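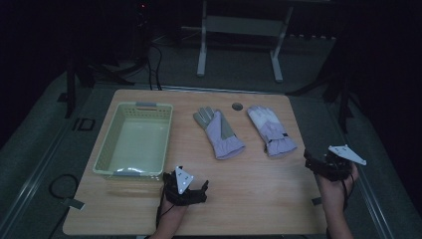 Support > Orders and Quotes > Hand Capture Kits > Ticket 2374

We use cookies to remember your login and your open tickets. By staying on this page you agree to that. Manage settings

Subject: Quote doesn't match what we need, and a cable question before we buy
Opened by: Laiba Hayat
Status: Waiting on customer
Aug 18, 2021

Hi there! I'm trying to get our equipment request finished for next year and I'm stuck on your quote, so I'm hoping somebody can untangle it with me. We're the small group at Trirnar that records people doing household tasks (right now it's putting winter gloves away in a basket, over and over) and the recordings go to the folks at Bondano who train the robot arms.

We have one pair of the hand units with the triangle marker plates on top. I asked for a price on a second pair and the quote came back with two full kits on it, base box and all. I don't need two base boxes! I don't even think I need one. Can you take those off, or is there some reason the hands can't be ordered alone?

Second thing, the cables. Each hand has its own cable running back along the forearm, and when somebody reaches across the table for the far glove they can feel the tug at the wrist. I'd love longer ones. Are they a part I can order, or do I have to send the units in?

Laiba

--

Reply from Dirk Haberkorn, Fimisine support

Hi Laiba, the quote form adds a base box for each pair by default, sorry about that. One box runs up to two pairs if it's the newer type. Could you read me the number on the underside label? If it starts with 2000 you're fine and I'll requote hands only. If it starts with 100 it's the old type and only runs one pair.

Longer cables are a stock part. You swap them yourself at the box end, no need to ship anything.

--

Laiba again

Okay, I crawled under there and it starts with 2000, hooray. So hands only please, plus four of the long cables, two for each pair.

While I have you, we had the left hand drop out for a second or two a few times this week. I tried a restart and that did nothing. Then I tried having the person keep their palm flatter when they reach into the basket, and it got better but didn't go away. I'm asking here because if the unit is on its way out I'd want to put a spare left on the same request. I only get to ask once before April.

--

Reply from Dirk Haberkorn

Before you spend money on a spare, try swapping the cables left to right and run the same task. If the dropout moves to the right hand, it's the cable. If it stays on the left, check that the marker plate is snug.

--

Laiba again

Swapped them, and the dropout moved to the right hand! So it's the cable, and I've crossed the spare left off my list. Jankauskaitė, who we buy our stands from, quoted us 111 dollars for a table clamp to hold the cables, and I think I'll put one on the request anyway so they stop dragging.

Can you send the new quote as a PDF with the cables on their own line? Our purchasing people bounce anything lumped together. Also, how long is the price good for?

--

Reply from Dirk Haberkorn

New quote is attached to the ticket, cables on a separate line. I need your shipping address and the name of whoever signs for it, then I can lock the price through the end of April.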